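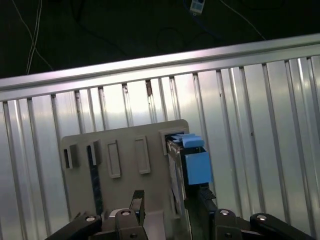 Muireann Corrigan wrote that her card was declined again, this time for the hotel in Lisbon, and that the app still shows international payments as "on". She wants to know if the limit is per month or per payment.

Reply from Support (Akosua)

Hello Muireann, thank you for the details. The limit on the Vilard virtual card is per month, and it is 200 dollars. Your hotel asked for 270, so the system refused it. The "on" switch only tells that the card is open for foreign shops, it does not show the limit. I agree this is confusing and I have passed it to the app team.

Muireann, 4:15 pm

I understand, but I was charged a fee for the declined payment. Two times, in fact. Is this correct?

Reply from Support (Akosua)

No, it should not be so. I can see 2 fees on your account with the code 923. This code is for a declined payment with a physical card, and yours is virtual. I have moved the ticket to the card team.

Internal note – Vsevolod

Checked with Bistell, our processor. They sent the wrong card type for accounts opened before December. Fees to be returned by hand until they correct the table. Please do not close the ticket before the customer confirms.

Reply from Support (Akosua)

Both fees are returned to your balance – please refresh the app if you do not see them. For the hotel, you can pay by bank transfer or ask for a higher limit under Profile, Card, Limits.

Status: waiting for customer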